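Print this page | E-mail this page | 14 comments

Can a Machine Do It Yet? Frequently Asked Questions

Last updated 06/12/2019

These are the questions that come in after every open day at the Trevaskis workshop, plus a few that arrive by e-mail at hours when people should be asleep. Answers are by Paora Ormsby, with corrections by Tiziana Morelli wherever he got carried away.

Will a robot do my dishes?

It depends on what you call a robot. The dishwasher has been doing them for decades, and it's a very good robot that happens to have no arms. What you want, I suspect, is the part before and after: scraping, stacking, and deciding whether the pan your aunt gave you can go in. For that you need something that can see a plate, get hold of a plate, and understand that the plate under it is a separate plate. We can manage the first two on a calm day.

How long until I can buy one that tidies the kitchen?

I have been asked this for most of my working life and have always said five years. I see no reason to change a number that has served me so well.

What can a robot arm do reliably right now?

The same thing, in the same place, again and again. On a shop floor that's worth a lot of money. If the part always arrives facing the same way, at the same height, under the same lights, an arm will pick it up all night and never once ask about overtime. At Nurnska, where I worked before this, we had a cell that loaded brackets onto a rack. It ran happily until someone moved the rack the width of a thumb during cleaning, and then it spent a shift placing brackets very precisely onto the floor.

So why is a kitchen table harder than a factory?

Because you live there. You put the mug down wherever you finished drinking. You leave a bag on top of the box. You buy a different brand of yogurt. A factory is a room that has been arranged for the benefit of the machine, and most people won't do that to their home, although I've met some vacuum cleaner owners who are well on the way.

Do robot vacuums count?

They do, and they should get more respect. They succeeded by picking a chore where being wrong is cheap. Bump into the chair leg, turn a bit, try again. Try that approach with a wine glass.

Tiziana adds that the workshop's own vacuum, a Jinico, has eaten the same shoelace twice. She would like its owner to come forward.

How many tries does it take to teach one task?

For our table-clearing jobs we start at 300 demonstrations, meaning a person guides the arm through the job 300 times while it records what it sees and how it moves. People picture a clever machine learning from a quick look. The reality is closer to teaching a toddler who forgets everything when you change the tablecloth.

And after all that, does it work?

Our best figure this fall was 61 percent on items we had practiced with. That's picking the item up and putting it in the bin without dropping it, crushing it, or knocking over its neighbors. You may decide for yourself whether you'd hire someone who handled your groceries properly 61 percent of the time. I have lived with people who did worse.

Is it slow?

Painfully. A single item takes our arm 20 seconds on a good run. A person clears the same table while talking on the phone. We could speed it up, and sometimes we do, and then we sweep.

What about folding laundry?

Next question.

All right, what about folding laundry?

Cloth has no fixed shape, it hides its own corners, and a shirt dropped on a table lands differently each time. There are machines that fold if you clip each garment on for them by hand. By the time you have clipped it, you could have folded it. I own one. It was a gift.

Why put a camera on the wrist instead of up on the ceiling?

We use both. The ceiling view tells the arm roughly where to go. The wrist view is for the last little bit, when the arm itself is blocking everything from above. The trouble with a wrist camera is that it gets its nose right up against things. A white container on a pale surface turns into one big pale nothing with a faint curve where the rim should be, and if the arm is moving at the time, any lettering goes to mush. Clear plastic is worse, all highlights and whatever color happens to be behind it.

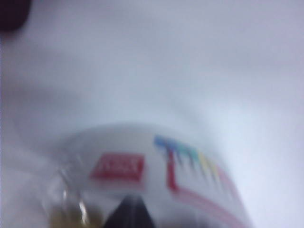
Can a household robot work safely around small children?

Only with an adult watching, for now. Light arms that stop when they meet resistance are much safer than the heavy industrial kind, but a safe arm can still be holding something sharp, hot, or heavy. Keep children out of its reach while it's running.

Does it know how hard to squeeze?

Sort of. People adjust their grip without thinking the moment a cup starts to slip. Our arm mostly closes until the motor says it has met something, and then hopes. A full carton and an empty one can look the same from outside, and a grip that suits the first will put a waist in the second. There are touch sensors for fingertips. They help, they wear out, and they cost more than my car, a low bar but still.

Will robots take my job?

If your job is putting one identical part into one identical slot, a machine may have its eye on it already. If your job is cleaning a hotel room, looking after someone's grandfather, or finding the lid that fits this box, you are further from danger than most people who write articles on the subject. Tiziana asks me to say that this isn't careers advice.

Couldn't a person just drive the robot from somewhere else?

Certainly, and some of the smooth videos you've seen were made that way. Read the small print under the next one. It's a fair way to gather practice runs, and it may turn out to be a fair business too. It does leave you with a person doing the dishes, only now with a worse view and a delay on the line.

Should I wait to buy one?

Wash the dishes tonight, please.

Can I come and see yours?

Visitors are welcome on open days. The next will be after the holidays, once the Musico arm is back from repair. We run 2 sessions, morning and afternoon. The afternoon is usually better, as the arm will have been restarted by then. Bring an unbreakable mug if you'd like to see it try something new.

I saw a robot do a backflip. Surely it can load a dishwasher?

You would think so.

14 comments | Share (9) | Print this page | E-mail this page

Contact the Trevaskis workshop | Copyright Trevaskis | Back to top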